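Recording drive install demos without losing your weekend

Posted Apr 25, 2026 by Mathias

A few of you asked how I set up the hard drive task after I mentioned it in the Huerta thread, so I've finally written it up. It's the one where the arm takes a 3.5-inch drive off a fixture and puts it into a desktop tower, and we teleoperate the whole thing so the policy has something to copy. I'm assuming you've already got two arms talking to your recorder. If you haven't, Aled Edwards did a good page on that in November and you should start there.

What you'll need

An old tower you don't mind scratching
A dead or wiped 3.5-inch drive in a clip-on caddy
A fixture to hold the drive in the same spot every time
Some way to fix the tower to the bench
Patience, and a comfy chair for whoever's driving

Step 1: Lay out the bench

Put the tower on its side with the panel off and the open side up. I like the fixture on the left and the drive cage on the right, so the arm has to carry the drive right over the motherboard. Yes, that's harder! But a long carry gives you lots of useful motion in each take, and the model has to learn to keep clear of the cables.

Leave the insides in. I tried stripping a case once to make driving easier and the policy fell to bits the first time it saw a real one. Power cables, SATA leads, expansion card, the lot. Just tuck any loose cable far enough away from the cage mouth that a drive can get in.

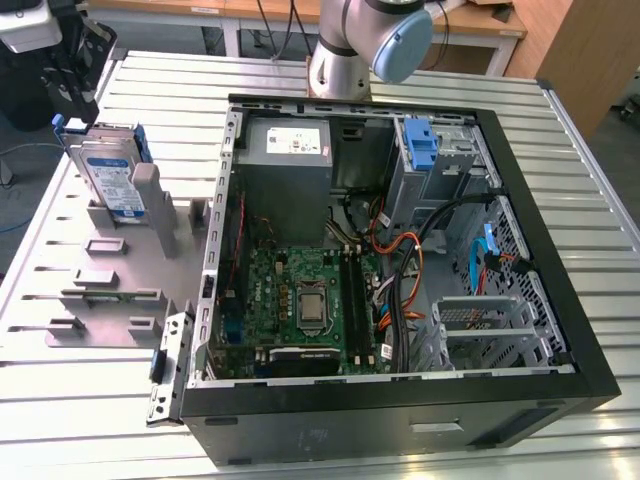 Start position: drive upright in the fixture, tower open beside it.

Step 2: Mark your start poses

Stand the drive in its holder with the caddy on and the label facing the same way each time. Then nudge the tower a little between takes. I use 9 marked positions on the bench and work through them in order, because when I tried to be random I kept going back to my favourite two. (Yutong Mao checked the logs and laughed at me.)

Step 3: Drive it slowly, but don't dither

Close on the top edge of the drive, lift straight up until you're well above the case, and only then move sideways. Diagonal lifts look slick and they catch on the fixture posts. Once you're over the tower, line up with the cage before you come down.

If you need to think, think before you hit record. Long pauses in the air are poison for our setup, as the policy learns to hover and then it just sits there. My limit is 25 seconds for the entire take and I bin anything over. 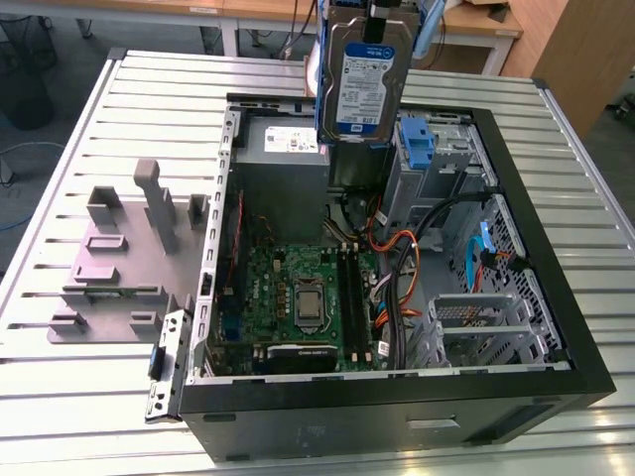 The drive held up above the case. Get your height first, then your alignment.

Step 4: Keep some of the ugly ones

A fumble you recover from is worth saving. If the drive bumps the cage and you back off and try again, keep it and tag it "recovery". If you drop it, stop the recording and tag it "fail". Don't delete it, as Jianhua Qin uses those for the success classifier.

Step 5: Label while you still remember

I type the tags straight into Fidbridge after every take. One word for the result, one number for the tower position, done. Leaving it to the end of the day is how I ended up with 34 takes all called "ok maybe".

How many do you need?

Our first policy that was any good had 71 clean takes behind it, plus the recoveries. Yours might want more if your camera moves about. Tighten the mounts before you blame the model!

Next up is the memory stick version, once I've worked out how to hold the board edge without it twisting. If you've got a finger shape that works, please leave a comment.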